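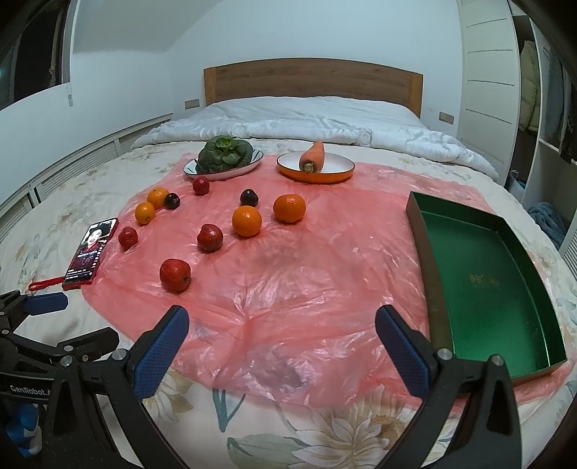

How to keep fruit and veg fresh for longer

Most of what gets thrown out in our house used to come from the bottom drawer of the fridge. We do one big shop and it has to last nine days, so over time I have settled on a routine. Putting everything away takes up to 40 minutes, most of it drying leaves.

1. Sort before you store

Tip everything out somewhere you can see it. Pull out anything bruised, split or soft and put it in a bowl to use first. Take off rubber bands and ties. Leave the labels on if you tend to forget what you paid.

2. Leafy greens

Cut a thin slice off the base of bok choy, spinach or chard and pull away yellow leaves. If you wash greens before storing them, dry them properly. I use a salad spinner and then a clean tea towel. Wrap them in kitchen paper and put them in a box with the lid resting on top.

Greens that have already gone limp can often be brought back. Stand them in a jug with 300 ml of cold water and leave them in the fridge until the evening.

3. Carrots

Twist off any green tops, as they draw water out of the root. Keep carrots unwashed in the coldest part of the fridge, in a bag with a sheet of kitchen paper. Change the paper when it feels damp.

4. Apples

Keep them in the fridge, in a bag of their own, away from the greens. One bad apple will spoil the ones touching it, so check them when you are in there for something else. 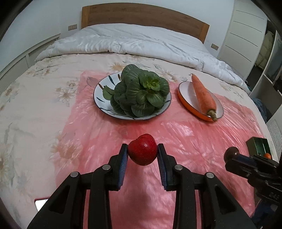
Should apples be washed before they go in the fridge?

It is better to wash them just before eating. Water left sitting around the stalk encourages mould, and rubbing the skin takes off some of the natural wax that slows drying out.

5. Tomatoes, plums and oranges

Tomatoes stay out on the side, stalk end down, until they are ripe. After that a few days in the fridge does no harm, but take them out an hour before you eat them. Plums are much the same - ripen them in a bowl first, then chill them.
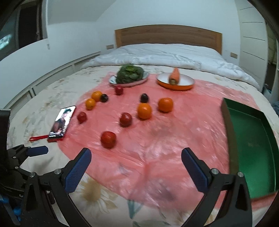
Oranges will sit happily in a cool room for a week, and longer in the fridge. Don't pile them deep. My neighbour Gizella Illés keeps hers in a wire rack in the porch from November onwards and turns them every so often.

6. Potatoes and onions

Keep both dark, dry and cool, but in separate cupboards. A paper sack is fine for potatoes. Onions want more air, so use a net or an open basket.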